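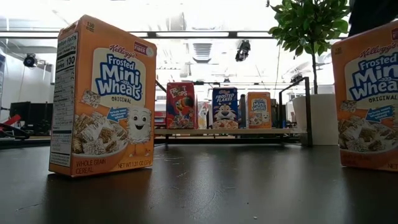 Guvincombe Household Machines Group
Minutes of the January meeting, 7.30 pm

Present: Keisha Lyons (chair), Abilio Toledo, Lucía Nieto, Sinéad Ó Gríofa (minutes). Apologies from Baltasar Vallejo, who was much missed.

1. Last minutes agreed, once Lucía's surname had its accent back.

2. Shelf stocking. Abilio gave us a lovely full account of the cereal box task, small boxes on and off a low shelf, and had clearly put in some long evenings. Trosto managed 19 clean placings out of 39. Keisha thought that very heartening for a first go, though Sinéad did wonder (kindly!) whether a shop would pay for it yet. After a good long talk we agreed: not yet for shops, perhaps sooner for a patient person's kitchen.

3. Laundry. Vosar still can't fold a fitted sheet, and neither can most of us. Held over.

4. Money. £755 in hand. Lucía to ask Stan about 2 spare grippers.

Action: Abilio to try the boxes again with the Froot Loops and Frosted Flakes swapped round.

Closed 9.10 pm.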